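Preseck library ends late fines, adds four evening hours a week

The Preseck Public Library will stop charging fines on overdue books this September and will stay open later on two evenings, the library board decided on 19th June.

The vote came after a public meeting that ran well past its planned hour. Under the new rules, a book that comes back late will cost the borrower nothing. A book that does not come back at all will be billed at its replacement price once it is 60 days overdue, and the bill will be dropped if the book turns up.

Library director Hortensia Quintero told the board that fines bring in little money and take up a good deal of desk time. She said 1,661 cards are currently blocked over unpaid charges, many of them children's cards.

"A lot of those are small amounts," Quintero said. "A family owes a few dollars, the card stops working, and they quit coming. We lose the books and we lose the family."

All of the blocked cards will be cleared on the day the new rules start. Cardholders do not need to apply or come in. Charges for lost books already on a record will stay, but the library will let people pay them off in parts or bring in a clean copy of the same title instead.

The board also approved four more open hours a week. The main building on Terari Street will close two hours later on two evenings, with the days to be set once the fall staff schedule is finished. The Mabaso branch will keep its present hours.

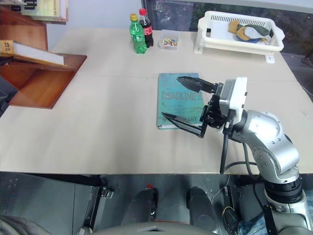 Overdue picture books and school reading make up a large share of what is missing from the shelves, according to a report given to the board by collections manager Adalberto Bragança. Many of them are thin, cheap to replace and easy to lose under a car seat. A single book lying flat on a table, like the teal one shown, can be checked in within seconds, Bragança said, but a late one used to mean a search of the record, a talk at the desk and often an argument. He expects the change to free up staff time for shelving, which has fallen behind at both locations.

Not everyone on the board was in favor. Jhonatan Apaza, who cast the only vote against ending fines, said he worried about waiting lists for new titles. He asked for a limit on how long a person could hold a book that others had requested.

"I don't care about the dimes," Apaza said. "I care about the person who is next in line for the book and waits three months for it."

The board agreed to part of his request. Borrowers who keep a requested book more than 14 days past its due date will not be able to check out anything else until it is returned. The block will lift as soon as the book is back — no payment needed. Books with no waiting list will renew on their own, up to three times.

Several residents spoke during the public part of the meeting. Kanini Were, a mother of three who lives near the Mabaso branch, said she had stopped letting her children take home more than one book at a time. She supported ending the fines but asked why the branch was left out of the longer hours.

Quintero answered that the branch has too few people on staff to cover an evening shift. She said the library would look at the question again in the next budget and that the book drop at Mabaso is open day and night.

Milagros Pacheco, a retired bus driver, asked whether the fines already paid would be returned. They will not. Quintero said the library has no plan for refunds, and that money collected in past years has already been spent on materials.

The income lost from fines will be covered this year from the library's general fund. The longer evenings will be paid for by moving staff hours out of the early mornings, when the main building sees the fewest visitors. Opening time on Terari Street will not change.

The library's catalog system, Indamano, has to be updated before the new rules can take effect. Until then, fines will be charged as usual, and reminder notices will go out by mail and email on the current schedule. Once the update is done, borrowers will get a notice three days before a book is due and again one week after.

Printed copies of the new borrowing rules will be available at both desks by the end of the summer. Questions can be left with staff at either location during open hours.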